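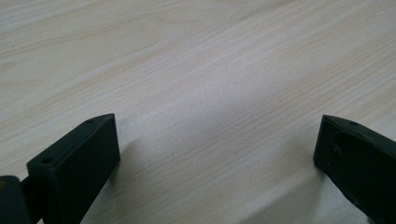

4.2 Saving habits and the fear of losing progress

In the previous section we described how the players of Trornlow move through the opening region. We now turn to a smaller matter, which is how they save the game. Trornlow is a single-player role-playing game by the studio Jindberg, and it offers two ways of saving. The first is the automatic save, which the game writes each time the player enters a settlement. The second is the manual save, for which there are nine slots. When the slots are full, the player must choose one to overwrite. There is no quick save key in the version we used (the build dated 2018-07-09), although players have often asked for it on the game's forum.

We were interested in manual saves because they are a choice. An automatic save tells us where the player was, but a manual save tells us that the player was worried about something, or wanted to keep something, or simply wished to stop for the evening. These three reasons look the same in the log file. For this part of the study we therefore put the logs beside what the players told us afterwards.

The material comes from two sources. We sent a written questionnaire to 80 players who had finished the opening region at home, and we also collected 300 forum posts in which the save system was mentioned. The posts were read and sorted by the second author, Boyang Qian, and then discussed by all of us until we agreed on the groups. In addition, six players came to our department and played for one evening each, with an interview after. The interviews were held at a desk with a pale wood-grain top (Figure 3), and the players were asked to speak freely before we put our prepared questions to them.

The most common habit, in both the questionnaire and the forum posts, is what the players themselves call "saving at the door". The player reaches the entrance of a cave or a ruin, stops, opens the menu and saves, even when the automatic save was made only a short walk ago. Many players do this without any clear sign of danger. One person wrote: "I don't know what is inside, and I don't want to know it twice without a save." Another explained that she learned the habit from much older games and never gave it up, although she could not remember when it last helped her.

A second habit is connected with conversation. Trornlow contains several dialogues in which the player's answer closes off a quest. The game does not warn about this, and the words shown in the menu are sometimes far from what the character then says aloud. Players who had been surprised once by such a dialogue began to save before speaking to any person with a name. We had expected that this would be described as a fault of the game, and in the questionnaire it mostly was. In the interviews the tone was warmer. The players laughed about the bad translations between menu and voice, and two of them had loaded an old save only to hear the wrong answers as well.

The third habit concerns the slots themselves. We did not plan to ask about it, but it came up so often in the forum posts that we added a question. Players give fixed roles to the slots. The first is for the present evening, the last is almost never touched, and between them there is a kind of rotation. The untouched slot was usually made early, often on the bridge at Pletden, where the player is still free to join any of the factions. Several players said they would not go back to it. They keep it all the same, and one of them compared it with keeping the key of a flat where he no longer lives.

It may be useful to compare these results with the save system in Benmoussa, an earlier game by the same studio. In Benmoussa the player can save only at inns, and a night at an inn costs money. Those of our players who knew both games did not agree on which is better. Some found the inns annoying, mainly people with small children or with irregular work, who cannot always choose when to stop. Others said that the walk back to the inn was the part they remembered best, because they carried everything they had found and could lose it. For these players the manual slots in Trornlow made the world feel safer, but also a little flatter. We think both opinions should be taken seriously. A designer who reads only the complaints about inns would remove them, and would then perhaps meet a different complaint.

There is a limit in our data that we should mention. Forum posts are written mostly by people who lost something. A player whose save worked as it should has little reason to write about it, so the posts give a darker picture of the system than the questionnaire does. The interviews stand somewhere in the middle. They were also short, and a player in an unfamiliar room may save more carefully than at home – or less carefully, as the progress is not really their own. We cannot decide between these two from the present material.

We also note that the meaning of a save changed during play. In the opening area, saving was mostly described as protection. Later, when the players knew the controls and had better armour, they spoke more about keeping a moment: a view from a hill, a companion who might leave, a house before it was sold. The save menu in Trornlow shows only the date, the place name and the level of the character, so these moments are hard to find again. A few players wrote them down on paper. A field for a short note beside each slot would be a modest change, and we return to it in Section 5, together with the question of whether the limit on slots should stay.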